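The Zukitley Quilters have found a new home, and I couldn't be happier to pass it along! Starting in March we'll be meeting upstairs at the old Revine feed store, right over the yarn shop. If you ever sewed with us in the church basement you'll know why I'm grinning. Windows! Real daylight on the cutting tables, and I may finally be able to tell my navy thread from my black.

The first thing on the calendar is our spring quilt show, and entries are already coming in faster than I can write them down. We have 81 quilts promised so far, everything from crib size on up to a king-size log cabin that took its maker most of two winters (I've seen it folded and I'm dying to see it open). If you want to hang something, drop your form at the front counter at Keskin Fabrics before the end of February. The limit is 2 quilts per person this year - sorry, I know some of you have a whole closet full.

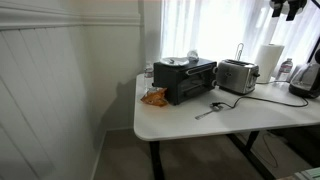 The raffle quilt is a scrappy Ohio Star in blues and creams, hand quilted, and it's on display at Keskin now. Last year's raffle brought in $630, and all of it went for batting and backing for the baby quilts we give to the Zekach clinic. I'd love to beat that. Tickets are a dollar each and I always have a roll of them in my purse, so just stop me in the grocery store.

Sew-ins will start at 10 in the morning, same as before. Bring your own machine and an extension cord if you have one - the outlets are all along one wall, and I'm still looking for my long orange one.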